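Home | Course Notes | Builds | Parts | Contact
This site uses cookies. Accept / Settings

Handout 4: Two hand-held grippers in a shared workshop
Luzius Widmer, Skitville workshop course

You should have the Plalletti grippers assembled by now. Bring both. We work in pairs at the gridded surface, one person holding the grippers, the other on the laptop running Historar.

4.1 Reaching for a handle

Come in from above with the fingers open and stop short of the handle. Check the cable before you close. If it pulls at your wrist, re-clip it and start again.

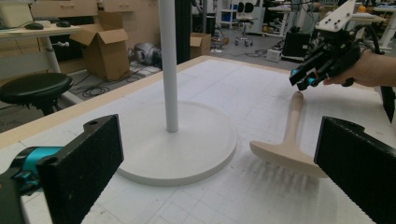 Hollenstein: I had to lengthen my cable to 900 mm before it stopped tugging. The length in the parts list is too short if you stand while working.

Please measure your own reach before cutting. Spare cable is in the drawer under the printer.

4.2 Holding with one hand, waiting with the other

Close the right gripper around the neck of the skimmer and keep the left one open over the board, pointed at the base of the mug stand. Hold both still, then start the recording. Practice until you can do this without looking at your hands. My own log from May has over 1254 takes in it, and many of the early ones were thrown out for shaking.
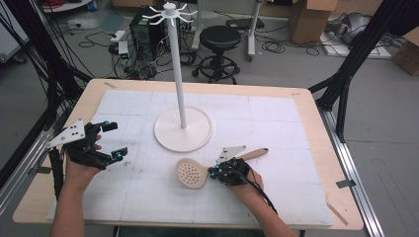
4.3 Before next session

Print 2 spare finger pads. Save your takes to the shared folder under your bench name. Read the Historar notes on dropped samples.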